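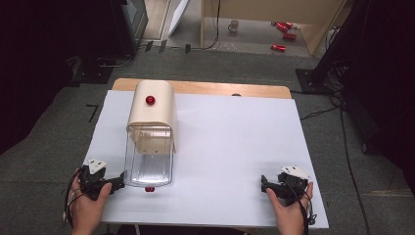 Reading time: 4 minutes

Right, butter. I grew up in a house where it lived on the worktop all year and I've never thought twice about it, but my new flatmate moved in three weeks ago and keeps putting it back in the fridge, and now every slice of toast I make has holes torn in it. I'd like a dish that we can both live with. I'm drawn to the ones like this, cream cover with curved sides and a shiny red knob on top, clear plastic underneath, mostly so I can tell when we're nearly out without lifting anything. My budget is 20 quid. Salted butter, kitchen faces north, we get through a block a week between us. Is there any sense in a clear bottom or will it just look greasy by the second day?

tealeaf_tom wrote:
It'll look greasy by the second day. We had a glass one and I spent my life wiping it. Get a solid one and buy butter more often.

Also your flatmate is wrong.

pondlife wrote:
Flatmate isn't wrong in summer though. Ours went properly off last May when we had that warm spell, and you don't forget the smell. I keep half a block out and the rest in the fridge door. No dish needed, just a saucer and a bowl upside down over it.

tealeaf_tom wrote:
A saucer and a bowl is a dish, pondlife.

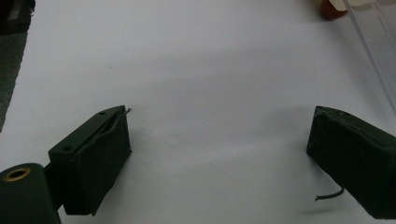
Diarmuid Conneely
Moderator, Kitchen & Larder

Moving this over from General as it's clearly one for us. Two earlier threads on butter bells got a bit heated so please be nice!

My own view, for what it's worth. Salted keeps better out than unsalted, and I wouldn't leave unsalted sitting out at all except for the hour before baking. I've had a Clumance dish for years, plain stoneware, paid 40 for it which my wife still mentions, and it's been dropped in the sink more times than I'd like. The lid has a chip on the inside rim but it sits fine. Before that I had a cheap Vovden one and the lid slid about whenever you carried it to the table — drove me up the wall.

So I'd worry less about what the bottom's made of and more about whether the lid sits down properly. Try it in the shop if you can. Pick it up, tip it a bit, see what moves.

crumbs_and_all wrote:
I'll disagree with Diarmuid on the stoneware. It's lovely to look at but ours got so cold in winter that the butter was no softer than it would be in the fridge. I swapped to a plastic one and it spreads better, or I think it does. My husband says I'm imagining it.

pondlife wrote:
You're imagining it. A cold kitchen is a cold kitchen.

crumbs_and_all wrote:
Well I have soft butter and you have a saucer :)

Mairéad Mac Mathúna wrote:
Has anybody here used a Ponce bell, the sort where you pack the butter into the cup and turn it over into water? My sister swears by hers. I borrowed it for a fortnight and the whole lot fell in the water twice, once while I had the priest in for tea. I was mortified. I've gone back to my mother's old dish, which has no knob left on the lid at all so you have to get your fingernails under it, and I wouldn't part with it if you gave me 80 euro.

tealeaf_tom wrote:
You have to pack it in really hard with the back of a spoon. But yes, they're a faff.
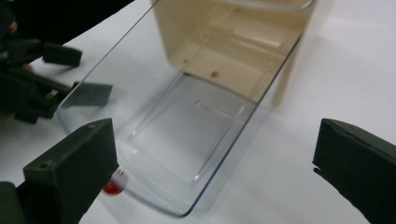
Can you put a plastic butter dish in the dishwasher?

Depends on the dish, so look on the underside or the box first. If it doesn't say, wash it by hand in warm soapy water and dry it with a soft cloth, as clear plastic can go cloudy after a few hot cycles.

pondlife wrote:
Mine went cloudy on the first go. It was a Tarard one too, not a cheapie.

crumbs_and_all wrote:
Top rack, cool wash, never had a problem.

Original poster wrote:
Thanks all, this is more than I expected for butter. I showed the flatmate the thread and we've agreed on half out, half in the fridge, like pondlife does. Still want a see-through one, sorry Tom. Going to look round the market first and try the tipping thing with the lids. Does anyone know if the long thin dishes take a normal block or is that an American size? I nearly bought one last night and then lost my nerve.

tealeaf_tom wrote:
American size. Measure your butter.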